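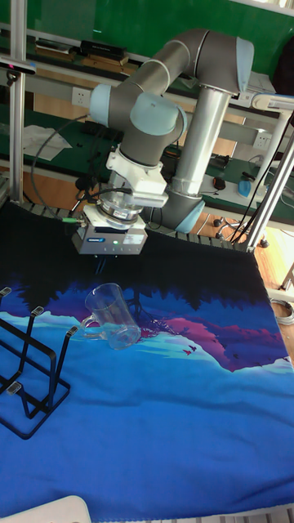

Do you need an expensive gripper to pick up a glass?
Most of the time a plain two-finger one will do, if you can set the force low enough.

I've been cross with gripper brochures since February. Chun-hung Fu and I have been weighing up the Tulov against the Trenon, and both firms lead with top force and speed. Lovely numbers! But a clear glass mug doesn't care how hard you can squeeze (well, it does, just not in a good way). I'd swap all of it for a decent page on soft, slow closing and what the camera makes of see-through things.
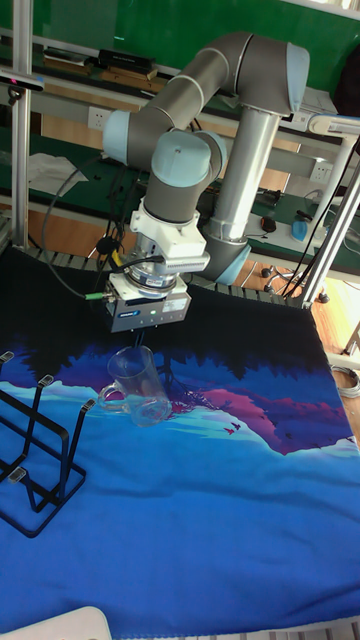 Which should you choose first, the camera or the gripper?
I'd start with the camera, then buy fingers to suit what it can find.

Chun-hung thinks that's backwards and we've argued it past 5 more than once. Fine. I still say test with your own crockery, on a busy cloth, before you sign for anything.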